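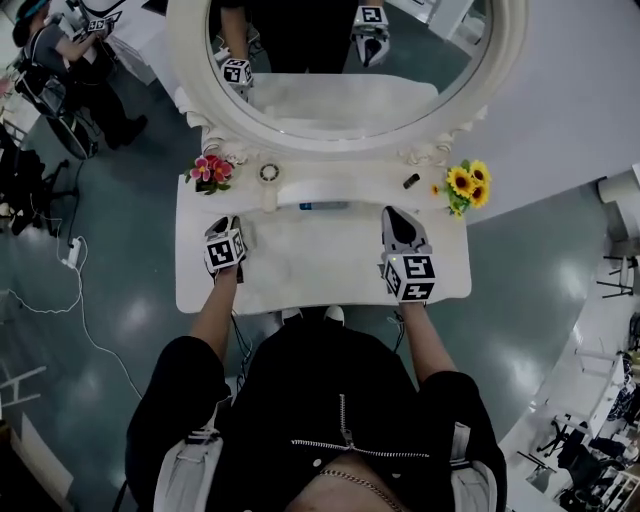

Black zip-up jacket, white tabletop.

Home Recipes Techniques Interviews Contact

Keeping the Edge on a Pie Crust

January 25, 2018

Print | E-mail

The head baker at Vanags, a pie shop in Clelport, sells single-crust and double-crust pies all year and keeps one dough formula for both. We asked about shrinkage, soggy bottoms and crimps that melt flat in the oven.

The formula is plain: 500 grams of all-purpose flour, 340 grams of cold butter, 10 grams of salt and enough ice water to bring it together. "I don't give a fixed amount of water," the baker said. "Flour that has been open in a dry room in winter takes more. I add it by the spoonful and stop when a squeezed handful holds."

Butter goes in at two sizes. Half is rubbed in until the flour looks like coarse meal, and the rest is left in pieces the size of a lima bean. The fine half coats the flour and limits gluten. The coarse half makes the flakes.

Room temperature matters more than most home bakers expect. "Above 68 degrees I work in smaller batches. The butter gets soft at the surface first, and then the water has nothing to do but make gluten."

The shop mixes by hand in a Bendo steel bowl. A food processor is acceptable, the baker said, provided the coarse butter is added at the end and pulsed only a few times.

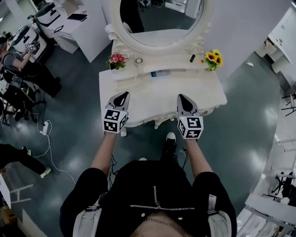
Shrinkage starts with how the dough is rolled and how long it rests. Dough that has been pulled across the pan to make it reach will go back to its old size in the oven, and it takes the crimp with it. The baker rolls from the center out, gives a quarter turn after each pass, and lowers the sheet into the pan with slack. For shape, the advice is to think of woodwork: the carved, scalloped edge on the white vanity in the photo is the kind of outline that works for a pie rim, so long as the baker keeps the curves shallow. "Deep, thin points brown before anything else does. A wide scallop has enough dough behind it."

After crimping, the shell goes in the refrigerator for two hours, then in the freezer for 12 minutes. The freezer step is for the rim. "It needs to set in the oven before the butter in it lets go," the baker said. Shells held overnight are wrapped once they are firm.

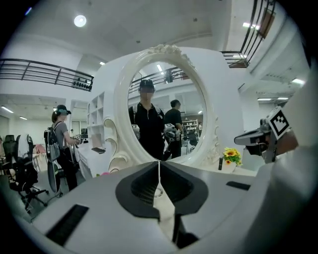
Blind baking and the bottom crust

For custard pies the shell is baked empty first. Vanags lines it with parchment and fills it to the top of the rim with dry beans. The baker has tried ceramic weights and went back to beans — they pack closer against the wall.

The oven is set to 400 degrees with a heavy sheet pan on the lowest rack, heated along with it. The weights come out when the rim is dry and pale gold. The shell then goes back until the bottom is dull all over, with no gray patches.

Pans are Dutent, in dull aluminum. Glass lets the cook check the bottom color, but the baker finds it slow to heat and will not move it from freezer to oven.

Fruit pies skip the blind bake. In October, when the shop changes over to apples, the slices are sugared, drained, and the juice is boiled down before it goes back in. "Most of the water is gone before the crust sees it. After that it is only a matter of baking long enough, and people take fruit pies out early. I want bubbles in the middle vent, slow and thick."

Print | E-mail

Comments (3)

Guest: Does the two-size butter method work with part lard? I use a third lard and my flakes are fine but the rim always slumps.

Guest: Try the freezer step. I do half lard and freezing the rim fixed most of it for me. I also leave the crimp a bit thicker.

Guest: What size pan is the 500 grams of flour for? I got a double crust at 9 inches with a fair amount left over.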